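Folding T-shirts on the bed: notes from the Tomoana laundry room

The linen and clothing drive at Tomoana House closed at the end of June with 757 T-shirts on the list. All of them have to be folded before they go into the cartons for the Druremine shelter, and several readers have asked how we want it done. The method is the same one we used for the spring drive.

Use a bed if you don't have a large table. Put a plain sheet over it first. The sheet doesn't need to be ironed, but pull it tight at the corners so it doesn't ride up with the shirt. Leave the pillows and blankets somewhere else.

Lay the shirt face down and spread it out by the corners. Work from the hem toward the collar, smoothing as you go. Knit fabric tends to bunch where you hold it, so let go and flatten that corner again before you make the first fold. Then bring in one side with its sleeve, bring in the other side, and fold up from the hem in 2 steps.

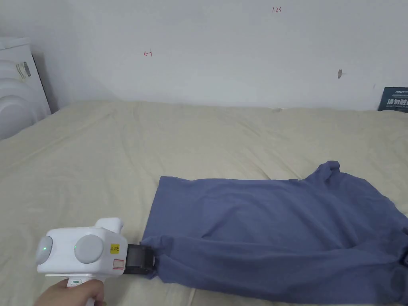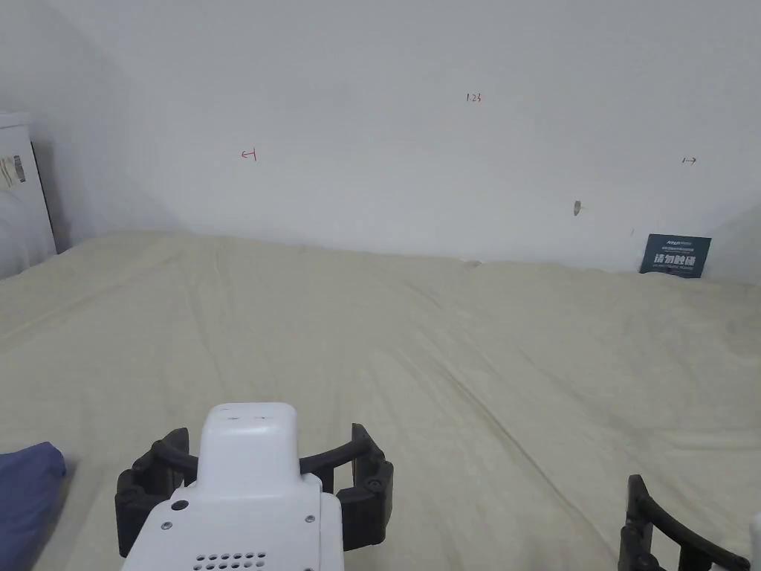 First picture: blue cloth spread on the bed, held at the left corner. Both pictures: the beige sheet, with the plain wall behind.

The finished shirt should stand on its edge without falling open. If it falls open, it was folded too loosely and will come apart in the carton. Each Bonier carton takes 18 adult shirts on edge in a single row. Children's sizes go in the smaller cartons, which are stacked next to the dryer.

Please keep colors together where you can. Sort out anything with a stain or a missing button and put it in the Turkuvix bin by the door. We'll go through that bin at the end of the month.

Labels are on the shelf over the sink. Write the size and the number of shirts on the short side of the carton, in marker. Pencil rubs off in the van.

The next drive will be for bath towels and pillowcases. We're hoping for 800 pieces, and drop-off is at the side entrance from 9 a.m.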